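Why Do Sponges Soak Up Water?

Look closely at a kitchen sponge and you will see lots of holes. Some are big and some are too small to see. When the sponge touches water, the water creeps into them.

Water likes to stick to things, and it likes to stick to itself - so one bit of water pulls the next bit along.

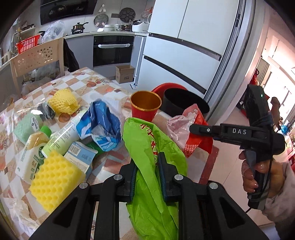 When you squeeze a sponge, the holes get smaller and the water runs out. Let go and they open up again.

Try it at home. Put a dry sponge in a dish with 8 spoonfuls of water. Wait 30 seconds, then lift it out. How much water is left?

Comments (2)
flino7: we did this in class on Sunday club and it soaked up all 8
Grondeck Kid: do paper towels work the same way?

More to read
Why Is Soap Slippery?
How Do Bubbles Get Their Colors?

We use cookies to remember your settings. OK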